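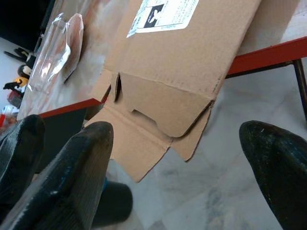 # Studwood Parcel Diaries

Welcome! This folder holds a small collection of plain-text diaries about sending and receiving parcels in three places: Studwood, Istthorpe and Storkness. People wrote down what they posted, what turned up, how long it took and what they thought of the whole business. I love this stuff, and I hope you find a good use for it.

There are 74 diaries, written by 43 people. Several kept going for a second round because they'd got into the habit (thank you!).

## What's in the folder

- `diaries/` - one text file per diary, in the writer's own words
- `places.csv` - town, nearest depot, whether the street gets door delivery
- `parcels.csv` - one row per parcel mentioned, linked back to its diary
- `NOTES.md` - spelling fixes and odd cases, kept by Oi-ling Su

## Columns in `parcels.csv`

| Column | Meaning |
|---|---|
| `diary_id` | matches the file name in `diaries/` |
| `direction` | `in` or `out` |
| `days` | whole days from posting to arrival, blank if unknown |
| `packing` | box, satchel, tube, other |
| `reused` | `yes` if the writer says the packing had a life before this trip |
| `mood` | one word chosen by the writer |

The `mood` column is my favourite. We left it completely open, so you'll meet "chuffed", "soggy" and a very firm "no". Please don't squash it down to happy and sad before you've had a read through!

## How it was gathered

Paloma Nakamura ran the Istthorpe and Storkness groups, and Kenji Yazzie looked after Studwood. Writers got a notebook and a page of prompts, then posted the notebook back at the end of April. Shoshana Szabo typed everything up and checked each entry against the handwriting. Where a word couldn't be read it's marked `[unclear]`.

Street addresses, tracking numbers and the names of neighbours have been taken out. Town names stay in. Writers saw their typed diary before it went into the folder and could cut whatever they liked.

## Things to watch for

- Day counts are from memory in a lot of the Storkness diaries. Treat them gently.
- "Ekinci" is the corner shop in Istthorpe that holds parcels behind the counter. It isn't a courier, although plenty of writers talk about it as if it were one.
- `reused` is only `yes` when the diary says so. A blank tells you nothing either way.
- Two diaries cover the same household. They disagree about nearly everything, and we've kept both as written.

## Using it

Read it, chart it, teach with it, build something odd. Please credit the Studwood Parcel Diaries and don't try to work out who the writers are.

Spotted a mistake? Open an issue with the diary number and the line, and I'll sort it out. New diaries are welcome too - the prompts are in `NOTES.md`, near the bottom.

Ezekiel Villanueva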